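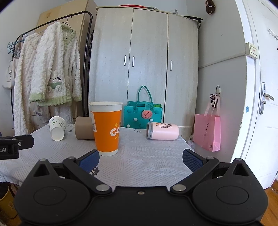 Paper cups collect in my flat faster than I can use them up, and this month I decided to sort them by what they are good for. The starting point was the bedroom table, with its pale cloth, because the kitchen worktop was full. A tall cup from a takeaway counter is the most useful type. The orange one has a rolled rim, which stiffens the mouth and lets the cup keep its round shape when it is filled with pens or brushes. The small white one with the green leaf print was lying on its side, and a small light cup like that will go over at the slightest knock.

My test was simple. Each cup was filled with dry rice to a finger's width below the rim, left on a shelf overnight, then emptied and checked for bulging at the seam. The tall cups passed. The small ones held their shape too, but they need a tray under them if they are going to live anywhere near an elbow.

Labels are the next problem. Printed order labels come off cleanly if warmed with a hairdryer for a few seconds and peeled slowly from one corner. Pulled cold, they take the top layer of paper with them and leave a furry patch that picks up dust. I leave the label on if the cup is going inside a drawer.

Bottles are a separate category. I keep anything with a sound lid, wash it in warm water with a drop of washing-up liquid, and leave it upside down on the rack until the following evening. On a shelf they are stored upright. Lying down, a round bottle rolls, and a cloth slows it only a little. Plain cylinders go in the same box as the bottles, standing on end.

For storage I bought an Olline drawer insert with 4 compartments. The compartments are deep enough for a small cup but a tall one has to be trimmed, which removes the rim and most of the stiffness with it. I looked at the Indell version as well. It is deeper, but it would have meant taking out the drawer runner and moving it down a hole, and the screws on mine are already worn.

Current arrangement: tall cups on the desk for pens, small cups in the insert for clips and rubber bands, bottles in the box under the window. Stacked cups with no job go in the paper recycling if the council's list allows them, otherwise in the general bin. I will look at the drawer again in July.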